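Multi-fingered hands or parallel grippers for bimanual pick and place in simulation?

Posted in Manipulation > End effectors

Loan Hoàng
I have to pick end effectors for a two-arm setup and would like to settle it in simulation before we order hardware. The candidates are the Fultus hand (articulated fingers, position control only) and the Medrano parallel gripper, which has one degree of freedom and a much simpler driver. The arms stay the same either way. Both models load in Juvo without errors.

The task is kitchen items into an open basket on a worktop. I started with the hands: bread on a cutting board to the left, a red pepper on a round woven placemat to the right, basket between them and further back. Contact settings are the defaults apart from friction, which I raised for the finger pads. 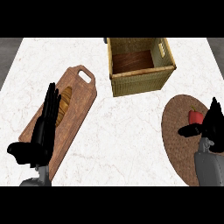
With the hands, the policy manages the pepper more often than the loaf. The usual failure on the left is that the thumb meets the board before the fingers have closed, and the solver then pushes the wrist upwards. I have not tuned the approach angle. On the right the thumb goes in low and I see fewer problems.

My training set is 3,000 episodes per end effector, scripted, with the start positions varied a little. Before I generate the second half for the gripper, is a comparison on these two objects worth anything? And should I keep the same head camera view for both, given that the hands hide far more of the object than the gripper would?

Vasilis Grgić
Two objects is thin, but the pair is reasonable. A loaf is long and low, a pepper is short and rounded, and they stress different things. I would add something flat and something with a handle, then stop.

On the camera, keep the head view identical and add a wrist camera to both. If you move the head camera for one of them you are comparing camera positions. We ran hands with the head view alone for a while and the policy learned to close at a fixed height, whatever was under the palm. It looked fine until we changed the board thickness.

On the thumb contact: check the collision geometry first. The Fultus model I downloaded in September had a convex hull around the thumb that was visibly fatter than the mesh. Turn on collision display and look at it from the side. If yours is the same, split the hull at the joint. Check the board too. If it has a raised rim and was imported as one convex shape, the hollow is filled in and your loaf is sitting higher than the render shows.

After that, rotate the wrist before descending so that the thumb comes down beside the loaf, across its short axis. Your scripted demonstrations need the same change, otherwise the policy will copy the old approach.

Report success per object and per arm. A single average will hide the difference you have already noticed. I would also log the peak contact force, as a grasp that succeeds by squashing a rigid loaf will not carry over.

flilell_user
just use the gripper. hands are a pain, 11 joints to tune on mine and for putting stuff in a basket you dont need them

Loan Hoàng
Thanks both. Collision display confirms it, the thumb hull is too large on both hands, and the board is a single convex shape. I have split the thumb hulls and am redoing the board now. Wrist cameras go in next, then I will regenerate the hand episodes before touching the gripper.

Vasilis, did you run the solver at the default step after splitting the hulls? Mine has started to jitter when the fingers are closed and I have not yet tried halving it.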